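The Mockus Hand Mill: a year of grinding my own flour

Posted 23 September 2021 by Haf Rees

I've put off writing this one up until I'd been through a full year with the mill, partly to see how the stones held up and partly to find out if I'd still be using it once the novelty wore off. I am! It's clamped to the end of my kitchen counter right now with rye in the hopper.

First the basics. The Mockus is a hand-cranked mill with two round stones, a steel hopper on top and a long crank with a fat beech handle. It clamps to anything up to a couple of inches thick. You set the grind with a brass ring behind the crank, and the ring clicks as it turns, so once you find a setting you like you can get back to it by counting clicks from closed. I use four for bread and nine for cracked wheat. Mine came with a small brush, a spare clamp pad and a folded sheet of instructions that spends a whole side on cleaning and three lines on how to grind anything. (Start with a cup of plain rice, run it through on a coarse setting, throw it out. They do tell you that much.)

Grinding 400 grams of hard wheat fine enough for a sandwich loaf takes me roughly 25 minutes, with a break in the middle to change arms. That sounds like a lot. I do it in the evening with the radio on and I've come to look forward to it, and the smell is wonderful, sweet and a little like hay. Spelt goes faster. Rye is softer again and feels like a day off.

The flour is what has kept me at it. My everyday loaf is half fresh wheat and half white bread flour from the store, and it has a flavor I never got out of a bag of whole wheat, nutty but with none of the bitterness. It drinks more water than you'd expect. I add an extra splash and let the dough sit half an hour before kneading, and then it behaves. Loaves come out a bit lower than my all-white ones and they keep well. I bake on Saturday, the bread goes under a domed lid as soon as it has fully cooled, and there's still a decent slice for toast by the middle of the week.

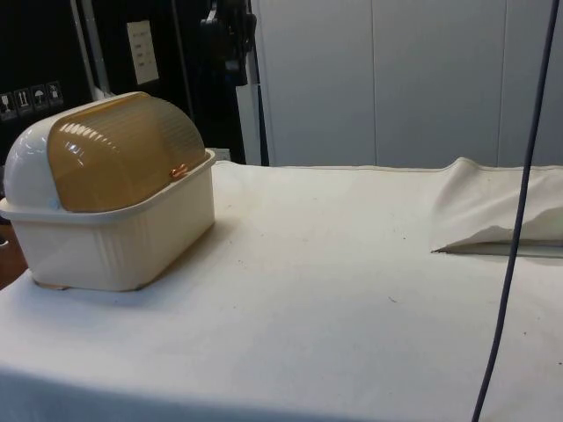 Rodica Bratu, who got me into this, goes one further and bakes with fresh flour only. Hers is a dense, dark, slow loaf with caraway, sliced thin. I tried her recipe with the mill on three clicks and the crumb was lovely, but three clicks is hard going and I needed two evenings to get through 800 grams. If you want all-fresh bread for a big family, buy an electric mill. I tried her Rornel last winter and it got through the same amount before the kettle boiled. It's also loud enough that we had to stop talking, and it costs nearly twice as much.

Oats are where the Mockus let me down. Whole oat groats are oily, and on a fine setting they smear onto the stones and leave a gray paste that takes ages to brush off. Crack them coarsely and you're fine, and the porridge you get is the best I've had. Corn is a mixed story. Popcorn kernels are simply too hard to get started, they rattle in the hopper and the crank jumps. Two passes works, very coarse and then medium, and the cornbread that comes out of it has real crunch.

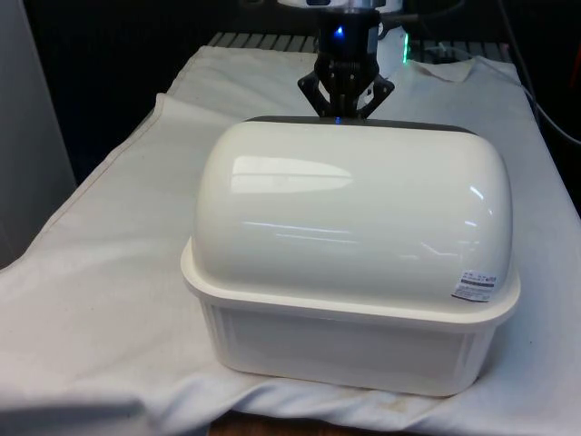
Now the clamp. It's strong, and with the pad in place it hasn't marked my counter, but it needs a square edge. On a rounded one the whole mill creeps toward you as you crank. My old kitchen table was hopeless. Ovidiu Ardeleanu has the same model and screwed a plank of scrap oak to his workbench just for it, which I'm a little jealous of. The hopper could also be bigger. It takes 200 grams of wheat, so you're always topping up.

Cleaning is easy as long as you never let water near the stones. I take off the front plate, brush everything down, run a spoonful of dry rice through and put it away. After a year the stones still look evenly dressed, and my four-click flour feels just as fine between the fingers as it did last September. The crank bushing has picked up a slight squeak. One drop of food-safe oil fixes it for a month or so.
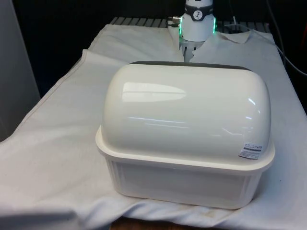
I bought mine from Budedham, who were quick with a replacement when the first hopper arrived dented. They sell grain too, though I get my wheat from a farm shop nearby and the rye from Fladby in the big paper sacks.

Would I buy it again? Yes, tomorrow. If you bake one or two loaves a week and like working with your hands, it's a joy to own. If you have bad wrists or shoulders, please borrow one first and try a full batch before you pay for it.

Next up I'm trying chickpeas, on a coarse first pass. If anybody has done it without jamming the stones, tell me your click count in the comments.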